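Seasonal Plant Records Assistant (part-time, fixed term)
Skandema Nursery and Arboretum, Grikura site 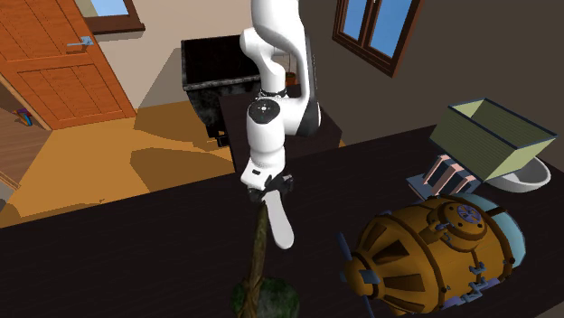 Skandema is hiring one assistant to update the inventory of its container tree collection. The collection holds 1,339 accessions, of which 92 have no confirmed identification. The assistant will check labels against the Yeom database, measure stem diameter and height, and record bark and foliage characters for each unconfirmed plant. Bark entries use the standard terms on the record sheet; a slender brown trunk with a rough, twisting surface, as shown, is entered under both texture and form, and mottled dark green foliage at the base is recorded separately from the crown.

Hours: 30 per week, starting at 7:30 a.m.
Term: 3 months, beginning in November.

Required: coursework or work experience in botany, forestry or horticulture; accurate data entry; ability to lift potted stock and work outdoors in cold weather.
Preferred: prior use of a dichotomous key for woody plants in leafless condition.

Send a resume and two references to Ga-eun Chae, Collections Office, Sivgate Building. Incomplete applications are not reviewed.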